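Learning to cook at 26

I moved out of my mother's house in March, and I could cook only rice. My friend Samina Butt gave me a small notebook with eight recipes, all from her aunt.

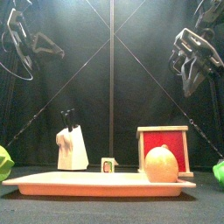
The first week I made lentils five times. I put too much salt, then too little. My neighbor Nighat Mughal told me to taste before I add anything, and I wrote this on the first page.

Now I cook most evenings after work. My bread is still hard like a stone, but the soup is good and I eat it with pleasure.
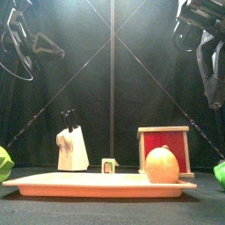
Household objects on the low table, black cloth behind.

Next month I will try fish.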